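Keeping the Brultari Pair in Service

It has been some while since I wrote on equipment, and several readers have asked how the hand-held grippers are maintained between sessions. I have had charge of the Brultari pair since August, when Kenta Ebihara handed over the keys to the store and a folder of notes, most of them in pencil. What follows is the routine as it stands at present. It will certainly change.

The pair is treated as one machine. The left and right units are charged out together, inspected together and, if one is withdrawn for repair, the other is withdrawn with it. Mr Ebihara was firm on this point and I have kept to it. Two grippers that have been adjusted at different times do not close alike, and the difference shows in the recordings long before anyone feels it in the hand.

Work begins at the bench with the finger pads. These are wiped with a damp cloth and left to dry, then bent gently between finger and thumb. A pad which stays bent is replaced. Pads are ordered from Plavis in boxes of 200, a quantity that seemed excessive to me at first and no longer does. The screws behind the pad are tightened by hand only. Pentti Peltonen stripped the thread on one unit last winter with a powered driver – he has given me leave to say so – and the repair took six days, most of them spent waiting for the part.
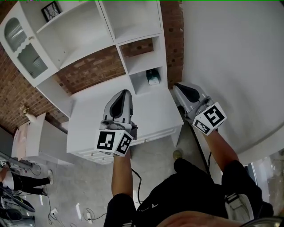 The cables require more attention than any other part of the pair. Each unit is wired separately, and a fault in one lead will stop a session as surely as a fault in the gripper itself. Before any recording the operator is asked to stand at the furniture to be used and reach out over it with both units, as far as the task will demand. The lead from the left gripper should follow the forearm, as it does here, without pulling at the wrist. The right-hand lead was trailing towards the floor on this occasion, and that is the arrangement I watch most closely, particularly where there are other cables lying underfoot. Érica Tavares has proposed a soft band above the elbow for both sides, and we shall try it.

The markers come next. The printed squares on the white cube at the base of each unit must be flat, clean and free of shine. A lifted corner is enough to upset the tracking. We do not glue a corner down again; the whole square is peeled off, the face is cleaned and a new print is applied with the aid of a small card jig made by Kwan-ho Chung. The position is then checked with the Laltari software, and the result is entered in the log under the number of the unit. At the time of writing the log has reached entry 274.

Mirela Evangelista has asked whether the calibration might be moved from every session to every twelfth. I have no objection in principle, but I should like to see the figures from the Ibarra sessions first, as the right unit drifted twice during that work and we have not yet found the cause. My own suspicion rests on the hinge spring. A replacement is on order, and both units will be out of use for an afternoon when it arrives.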